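Projects > Skeduden > Kitchen Tasks > Equipment Plan

Last updated: April
By Ritu Jaiswal, with budget notes from Zsolt Rácz

# Skeduden Kitchen Tasks: data card and equipment plan

Skeduden is our set of short demonstrations of people putting kitchen utensils away, collected with hand-held grippers in ordinary homes. This README covers what's in the set, what we bought to make it, and what we want to buy next. If you're planning a collection of your own, please steal the shopping list! We would have loved to find one when we started.

## What's in the set

There are 3,092 demonstrations. Each one is a single try at moving spoons, chopsticks or similar small things between a flat surface and a holder. Failed tries are kept and marked in the `outcome` column, and we're very glad we kept them, as Lajos Antal's grasp detector learned a lot from the fumbles.

The homes were left as they were. Shelves are full, lighting changes through the day, and countertops come in every color and pattern. That variety is the best thing about the set.

## What we bought

We started with 8 grippers, all from the same Timatberg batch so that spare parts would fit across the lot. Zsolt argued for one kit per collector plus a spare at the office, and he was right. Two kits were out for repair in the first month and no session had to be moved.

Finger pads deserve their own budget line. Ours were listed as a one-time purchase, and we ran through them much faster than planned. Chopsticks are hard on pads: they're thin, they roll, and people squeeze tighter than they need to. We now swap pads after every 2,000 grasps per gripper and order them by the box.

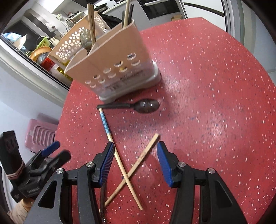 The other line we got wrong was storage. Video fills drives quickly, and every session needs a second copy before the card goes back in the kit. Plan for double what your first estimate says, and buy the card readers at the same time - Dalal Qudah spent a whole afternoon driving around to find one.

Props cost almost nothing. Most utensils belonged to the households, and we topped them up from a discount store when a kitchen had only metal spoons.

## What's next

The plan is to put a fixed arm in the Prelosora test kitchen and run policies trained on this set. Ernő Vass has quotes from two suppliers. Before we sign, we want answers on:

- lead time for replacement fingers, in writing
- whether our current pads fit without an adapter
- who pays shipping on warranty repairs
- training for two operators, included or extra

We've also asked for a 9-week loan before purchase. One supplier has agreed already, and we can't wait to get it on the bench!

## Known gaps

Very few left-handed collectors. Hardly any knives, by choice. Early sessions have no pad-change record, so treat `pad_age` as missing there, even where the column shows a zero.

## Questions

Data and labels go to Ritu. Quotes, invoices and part numbers go to Zsolt, who keeps the parts spreadsheet and will happily send you a copy.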